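Suture keeps curling up when I practice on a chicken thigh with the laparoscopic instruments

Posted in Skills and Practice, April

Yvette Lavoie
I am a second year resident and I practice knot tying at home, in the evening, on chicken pieces from the supermarket. At our skills center in Peltham we have silicone pads, and on the pads my stitches are good. On real tissue everything is more difficult. The thread comes out of the packet with a memory of its shape and makes small loops, and when I want to take the tail it lies flat on the wet surface and I can not get under it. I tried to pull it straight before I start, but after two throws it is curly again. How long do you cut your thread? And do you keep the tissue wet or do you dry it first?

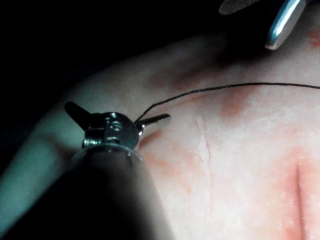 Jaws open, with the thread arching up and off to the right over the pale surface.

In this position I feel comfortable, because the thread stands a little over the surface and I can choose where to take it. My problem is to keep it like this. Usually it falls down in the moment when I look for the other end.

4 replies to this thread were merged into 2

tidewater_or
You are probably working with too much thread. For one knot inside a trainer box I cut 100 mm, and for a short running stitch 200 mm. With more than this you spend the whole evening looking for the end. To take out the memory, hold the thread at both ends and pull slowly, then keep it under tension for a few seconds. A quick pull does very little and with thin thread you can break it.

For the tail, leave it short and pointing up before you make the first loop. Do not press it against the tissue. If it already lies flat, do not scratch at it with the tip — take the long side a little higher, lift, and the tail will come with it. Hold the thread lightly and never close a needle holder hard on the part that will stay in the knot.

About water: I wipe the chicken one time with a paper towel and after that I leave it. Fully dry tissue tears. Wash your hands and the instruments well with soap when you finish, and throw the meat away. Please do not cook it.

Mayrhofer
Chicken is too soft, buy pig stomach. I buy it at the market hall in Skurkmont, one piece is 900 grams and I cut it and freeze the parts. Silk is also easier than nylon to begin with.

Yvette Lavoie
Thank you both. I was cutting much longer than 200, so I will change this first. Silk I have only in one size but I will try it on the weekend.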